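Why does a Mars orbiter need a capture burn if the planet's gravity is already pulling it in?
Busgate
March 8, 2020

I'm reading up on interplanetary transfers. Everything I find says the probe has to fire its engine on arrival or it flies past. Why doesn't gravity just hold it once it gets close enough?

Kulkarni
The probe gains speed falling toward the planet and loses the same amount climbing back out. Relative to Mars it arrives above escape speed, so without a loss of energy the path stays a hyperbola. Say it comes in at 2 km/s far from the planet. At low altitude that becomes a bit over 5 km/s, and local escape speed is a little under 5. The engine has to remove the difference, plus some margin.

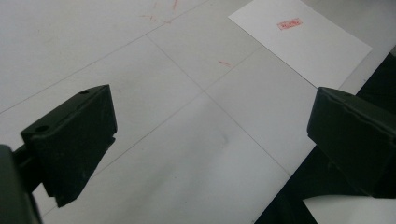
The burn is done near closest approach because a given change in speed removes the most energy where the craft is moving fastest. Most missions settle for a long elliptical orbit first — fuel is the limit — and lower it later.

Bristley
Same as a car going too fast for the exit ramp, basically. You have to brake.

Rovwood
Kulkarni's numbers are fine. You can also trim the high point afterward by dipping into the upper atmosphere on each pass. It saves propellant but can take months.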